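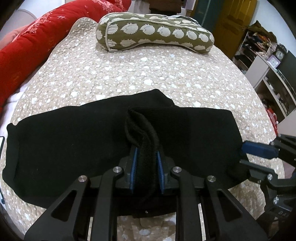
*米色绗缝床罩上的黑色织物。*

9月6日，星期日，Mostcombe 的 Corrigan 毛纺厂开放日。门票免费，要提前登记，登记页面上写着“从羊背到衣柜，一条看得见的路”。我就是冲着这句话去的，想看看到底有多少是看得见的。

先说结论：有些看得见，有些隔着玻璃，有些只看得见一块展板。工厂本身值得去，机器在转，人在干活，气味和噪声都是真的。至于展板上写的那些，我建议带着一支笔去读。

## 路上和进门

从火车站过去有接驳车，登记时没写多久一班，到了车站才看到贴在柱子上的纸。我没等，沿河走过去的。路不难走，只是快到厂区那一段没有人行道，货车从身边过的时候得往草里让。带小孩的最好还是坐车。

厂门口发一张折页和一枚贴纸，贴纸按颜色分组。我分到绿组，由 Rosário Godinho 带队。她在厂里做过纺纱，后来转到办公室管培训，讲话很快，被问住的时候会直接说“这个我得去问”，这一点我很欣赏。另一组的讲解员从头到尾没有一个问题答不上来，我反而不太放心。

折页印得漂亮，厚纸，哑光，里面有一张流程图：分拣、洗毛、梳毛、纺纱、染色、针织、缩绒、修补、整烫。九个圆圈用一根毛线串起来。图上没有地名。这件事后面还要说。

## 原毛仓库

第一站是仓库。大捆的毛压得很实，外面套着袋子，袋口缝着标签。Rosário 从打开的一捆里扯了一把给大家传着摸，手上会沾一层羊毛脂，带一点腥。她让我们捏住一小撮两头拉，听有没有断裂声，说这是最老的检验办法。全组都在拉，也都点头，我拉了三次，没听出什么名堂。

展板写的是“我们与本地牧场世代合作”。我问仓库里现在这些毛有多少来自本地。Rosário 说本地的毛偏粗，主要用来做毯子和厚袜子，贴身的针织衫用的是进口细毛。比例呢？她说得去问采购。

这没有什么丢人的。细羊毛要看品种和气候，Mostcombe 这种又湿又多石头的地方养不出那种细度，懂行的人都知道。可是商店里那件贴身羊毛衫的吊牌上，印的是一只站在石墙边的羊，背景就是厂后面那座山。吊牌没有一个字说谎，它什么也没说，只放了一只羊。买的人自己会把后半句补上。

同组的 Ifeanyi Adebisi 是做面料采购的，他说行业里到处都是这样，吊牌上的羊和袋子里的毛互相不认识。他讲得轻松，我听着不太舒服。

## 洗毛：隔着一个镇

按流程图，第二步该看洗毛。结果我们从仓库出来直接进了梳毛车间。

有人问了。Rosário 答得很干脆：洗毛不在这里做，原毛先送到 Fleken，洗完再运回来。厂里的洗毛槽早就拆了，那间屋子现在是咖啡厅。

我认为这是整场参观里最要紧的一句话，而它既不在折页上，也不在展板上。洗毛是毛纺里最费水、排水也最麻烦的一步，油脂、泥沙、汗盐都在那一槽水里。厂门口有一块很大的牌子写“本厂用水循环率持续提升”。把最费水的工序搬走，本厂的数字当然会好看。我不是说他们为了数字才搬，送去专门的洗毛厂集中处理，回收羊毛脂，很可能对河也更好。但要证明“更好”，得把 Fleken 那边的水一起算进来。我问有没有合并的数字，她又记了一笔，说发邮件给我。

写到这里时邮件还没到。到了我会补在文末。

## 梳毛和纺纱

梳毛机是全场最好看的东西，我承认。巨大的滚筒裹着针布，大的带着小的，蓬乱的毛进去，出来是一层薄得透光的网，再拢成条。空气里全是飞毛，我的深色外套出来时已经灰了。厂里发了耳塞，质量一般，我用纸巾又垫了一层。

机器上的铭牌大多磨平了。讲解说其中一台已经服役很久，“现代机器做不出这种手感”。这种话我在酒厂、造纸厂和做铸铁锅的地方都听过，措辞几乎一样。老机器慢，张力低，纱线会蓬松一些，这说得通。可是新机器调慢了行不行？没有人做过对比给我看。车间另一头就放着一台新的细纱机，用的是同一批毛条。我提议两种纱各织一块小样，洗过之后让参观者闭着眼摸，Rosário 笑了，说这个主意好，可能会让一些人不高兴。

我倒真希望他们明年这样办。哪怕摸得出来的人只有一半，也比一句“手感”强。

纺纱区的操作工没有停下来表演，照常接头、换管、走来走去。接断头的动作非常快，手指一捻就过去了，我站在旁边看了好久也没看清是怎么绕的。地上画了黄线，参观者只能在线外，有位先生为了拍照一再踩进去，被客气地请了出来。

## 染房

染房归 Musa Wike 管，这一段是他自己讲的。他的讲法和前面不同，基本不谈传统，谈的是温度、酸度和返工。

他说最难做的颜色是黑。这让我有点意外，我一直以为浅色难。他的解释是：黑要吃很多染料，吃得不透就会泛红或者泛绿，吃得过了又会掉色，蹭到衬衫领子上；不同批次的黑放在一起，日光灯下看是一个颜色，拿到窗边就成了两个。他抽出几绺样纱走到门口，让我们自己看。确实，有一绺在自然光里偏棕，回到灯下又和别的混在一起分不出来。

我问天然染料的事，因为商店里有一个系列叫“植物之色”。Musa 说那个系列是小批量，颜色浅，耐晒差一些，他个人不会拿来做天天穿的衣服。旁边一位工作人员轻轻咳了一声。他又补了一句，说喜欢它会慢慢变的人可以买。

这一段是我全天最信得过的部分。一个人肯当着顾客说自家产品哪里不行，那他夸别的时候我就愿意听。

染缸旁边有股热烘烘的酸味，地面是湿的，走路要小心。排水那部分没有开放，从门缝里能听见泵的声音。

## 针织和缩绒

针织车间反倒安静，电脑横机来回走，一片一片往下落。有人露出失望的表情，大概以为会看到许多人坐在窗边拿着针。展板上的词是“匠心编织”。横机编得又匀又好，程序写得讲究，片子落下来几乎不用裁，这些本来就值得讲，何必借手工的名头。

罗纹边是讲得最细的一段。袖口和下摆的罗纹如果密度不够，穿一季就松成喇叭口，再洗也回不来。Rosário 教我们一个买衣服时用的办法：把下摆横着拉开，松手，看它回不回得去，再对着光看罗纹的沟里有没有发白。我觉得这个办法有用，但在商店里对着店员这么干，需要一点脸皮。

缩绒机在转的时候什么也看不到，只听见湿布拍打的闷声。这一步决定毛衫软不软，也最容易毁掉一批货。时间长了，衣服就缩成毡子。她从抽屉里拿出一件失败品，硬得能立起来，小得像给娃娃穿的。孩子们都抢着敲它。

## 修补间

上楼是修补间，朝北的大窗，几张斜面桌子，灯从下面打上来。每一片织物都要在灯箱上过一遍，找漏针、粗节、草屑。Aminu Igwe 在这里做挑补，她拿钩针把一个漏掉的线圈一格一格钩上去，收口，翻过来给我们看背面。我找不到刚才那个洞在哪里了。

有人问她一天能补多少，她说看货，有时一件就能耗掉一上午。又有人问年轻人愿不愿意学，她说愿意学的有，愿意留的少，工资的事请去问楼下。房间里静了一下，讲解就往下一站走了。

工厂对外卖的是“终身修补服务”，墙上有海报。我仔细读了海报下方的小字：限原购买人，凭收据，邮费自理，虫蛀视情况，毡化不修。这些条件单独看都合理。合在一起，“终身”两个字就瘦了不少。我问 Aminu 寄回来最多的毛病是什么，她说是手肘和虫蛀，再就是被人用热水洗过的，那种她只能写一张道歉的卡片寄回去。

她讲的保存方法和我家里的做法差得很远，记在这里：

- 毛衫不要挂，平放或者折起来，肩膀才不会顶出两个包；
- 收起来之前先洗干净，虫子爱的是汗渍和油渍；
- 洗完用毛巾卷着吸水，摊平了再晾；
- 起球用梳子顺着一个方向梳，别用手揪；
- 樟木块闻不到味就等于没有，要重新打磨。

香草包她说随意，喜欢那个味道就放。楼下商店里一整面墙都是香草包。

## 商店

参观路线的终点是商店，没有别的出口。Traian Bogdan 在柜台后面管零售，人很和气，也很会卖东西。

厂店价比城里低，但没有我想的那么低。有一个“次品”筐，我翻了，里面大多是断码和过季颜色，真正有瑕疵的很少。我问能不能买修补间淘汰下来的，他说那些拆了回纱，不零售。回纱之后去了哪里，他说一部分送到 Lallden 做填充料，另一部分他不清楚。

围巾 20 镑，厚袜子一双 13 镑。咖啡厅一份汤加面包 6 镑，汤是韭葱的，盐重。也就是那间从前的洗毛房，墙上留了一截旧水管，刷成了红色。

我买了袜子。是本地粗毛做的那种，扎，厚，颜色像泥。吊牌上也有那只羊，这一次大概没有冤枉它。Ifeanyi 什么也没买，他说他下次带放大镜来。

有一件事想提醒一下：黑色和藏青在店里的射灯下很难分。一位太太拿着一件去门口看，回来就换了另一件。店员说可以拿到外面看，但是他们不会主动告诉你。Musa 在染房讲的那一套，放到店里一样管用。

## 讲座，以及我没弄明白的几件事

下午 2 点在二楼有一场讲座，题目是“羊毛与未来”。椅子不够，我站在后面。主讲人来自一家做品牌咨询的公司，幻灯片很多，数据很少。有一页写“消费者越来越愿意为真实付费”，没有来源。提问环节我想问洗毛的事，话筒没有传到后排。

讲座里反复出现“可追溯”。按他的说法，今后每件毛衫的领标里会有一个码，扫了能看到牧场。我很赞成。可是刚才在仓库里，连一捆毛来自哪里都要去问采购，码扫出来会是什么？多半又是那只羊，这回会动。

回来以后我把没得到答案的问题理了一遍，一并发给了厂里：

1. 贴身系列的毛来自哪几个产地，吊牌为什么不写；
2. Fleken 洗毛的用水和排水，是否计入厂里公布的数字；
3. 原毛运去再运回，这段运输算在谁头上；
4. 送往 Lallden 以外的那部分回纱，最后怎么处理；
5. “终身修补”去年实际接了多少件，退回不修的又有多少。

这些问题都不刁钻。一家愿意开门让陌生人踩着飞毛走一圈的厂，手里应该有这些答案。要是没有，那也是一个答案。

## 给想去的人

开放日一年有两场，另一场在 1 月。Rosário 说 1 月人少，染房门口的蒸汽很好看，但河边那条路会结冰。我若再去会选 1 月，人少的时候问题容易问完。

穿浅色或者不怕沾毛的外套。鞋底要防滑。耳塞自己带一副好的。对羊毛脂过敏的人别去接仓库里传的那把毛，我们组有个小伙子手背当场就红了。轮椅可以走一层的全部路线，修补间在楼上，电梯那天停用，门口没有事先告知，有一家人因此只看了一半，我觉得这很不应该。

车间里允许拍照，横机的屏幕和染房的配方板不许拍。讲解用英语，折页有几种语言的版本，中文版把“缩绒”译成了“磨坊”，我在意见簿上写了一句。

咖啡厅四点就停止供应热食，别像我那样想着看完再吃晚一点的，最后只剩燕麦饼。回程的接驳车倒是准时。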